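Stutell against Rind, in simulation, and why I'm still not sold
August 7, 2020

I have been putting off the gripper comparison since January, mostly on the grounds that I'd be doing it in simulation and I don't trust simulated grip any further than I can throw it. Friction is a number you type in. If the fingers slip, you type in a bigger number. You can see where that leads.

Still, Provau put out a new contact solver and people kept telling me it changed everything, so I gave it a couple of weeks of evenings. Same arm, same controller, same pegboard table, two sets of finger models: the wedge-shaped Stutell pair and the flat Rind pair. I ran 300 picks with each, 600 altogether, and left the solver on its default settings because that's what most people will do.

The wedges are the ones everybody raves about. My gripe is that a square-sided block is the kindest thing you can hand to any gripper, and it's what every demo uses. Mine too, I'm afraid.
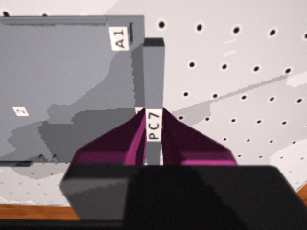

Try it with the friction halved before you believe any of it, was the first reply when I posted my early numbers, and I thought that was fair. So I did. On the defaults the Stutell fingers dropped 18 of their 300 and the Rind fingers dropped 29. With the friction halved, the gap pretty much closed up. That tells me I was measuring the solver's opinion of rubber, and I already have enough opinions about rubber.

The other thing that bugged me was the wrist camera. The fingers take up a good chunk of the view once they've closed, and the housing takes up more, so you're judging the grasp from a sliver. I added a second view from well back in the room, which helped me a lot more than swapping fingers did. From there you get the elbow and the forearm too, and I could keep an eye on how the arm folds when it works near its own pedestal.

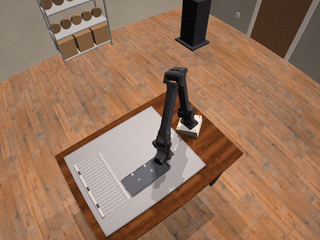

A reader going by Nomum wrote in that a room view is fine for people but useless to the controller, and that I should stop grading hardware on how easy it is for me to watch. Point taken, partly. I'm the one who has to work out why a pick went wrong, though, and the controller has never once volunteered an explanation.

So, would I buy the Stutell fingers on the strength of this? No. I'd want to borrow a real set and try them on something greasy with no parallel sides. The Rind ones I'd try on the same part, on the same day, with the same tired person running the test.

If anyone has run either pair on an actual bench, the comments are open. Please say what colour of rubber pads you had, as I gather there are two and they don't behave the same.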